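Home | Questions | Tags | Users | Ask

We use cookies to keep you signed in. Accept | Settings

How many demonstrations with the last piece only, versus the full task?

Asked in March by Kenna Urquhart
Tags: teleoperation, imitation-learning, bimanual, dataset

I am collecting teleoperated demonstrations for a bimanual letter puzzle. The blocks go side by side in a shallow wooden tray and spell "robot". The policy takes the head camera image and joint positions as input and predicts chunks of 16 actions.

I have 400 full episodes. The policy trained on them places the early letters well and is poor on the final one. The last slot has a neighbor on one side and the end of the tray on the other, so there is little clearance. Typical failure: the block arrives tilted, one corner lands on the neighboring block, and the gripper keeps pushing down.
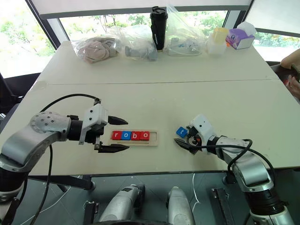
What I have tried

1. Training longer. Validation loss goes down, behavior on the last letter does not change.
2. Cropping the camera image to the tray. Slightly better on the "t", worse on picking.
3. Slower playback of the actions. No difference.

The operators (Tuấn Đặng and I) do the last placement in two ways. I set the block down at an angle and let it drop level. He levels it first and then lowers it. Both ways are in the data, unlabeled.

Should I record more full episodes, or short ones that begin with "robo" already in the tray? If short ones, how do I keep them from dominating training?

3 answers

Heikki Valtonen
Accepted

Record short ones, but fix the two-operator problem first. Two strategies from nearly the same starting state can pull a regression policy toward a path between them, and in a tight slot that path may hit the neighbor. Pick one method and write it down in the collection sheet. I would pick leveling first, since the wrist angle at release is then the same in every episode.

For the short episodes:

- Start with four letters in and the fifth on the table, in varied positions and rotations.
- Shift the tray between episodes. A few centimeters is enough.
- In a portion of them, start with the block already in the gripper and badly tilted, and record the correction. Your full episodes probably contain very few of these.
- Keep the idle arm in the pose it has at that point in a full episode. If it is parked somewhere else, the policy can learn the parked pose as a cue.

Sample by episode type, with a fixed share per batch, and do not just concatenate the files. We used 90 percent full and the rest short on a connector task with the Barnonano recorder and raised the short share until picking got worse. Then we went back one step.

Check the action chunks too. If all 16 are executed before the next observation, contact with the neighboring block goes unnoticed for most of the descent. Try executing half.

Efa Price

just get more data. we had the same thing with pegs and it went away at 700 episodes

Comment by Kenna Urquhart: Were those all from one operator?

Comment by Efa Price: yes one

Angharad Parry

Agree with Heikki on the sampling. One addition: look at the head camera at the resolution the network receives, not the recorded one. After downscaling, the gap at the end of the tray may be a handful of pixels wide, and the fingers can cover part of it during the approach. A wrist camera helped us more than any number of extra episodes. If you can't mount one, keep a second, higher resolution crop of the tray as an extra input next to the full image. Your item 2 replaced the full view, which would explain the loss in picking.

Also trim the ends. If the operator holds still after release before pressing stop, those frames teach the policy to pause near the tray.

Comment by Kenna Urquhart: Trimming is done. I will try the second crop and relabel by operator before recording anything new.

Related: Resetting between episodes | Two operators, one dataset | Choosing chunk length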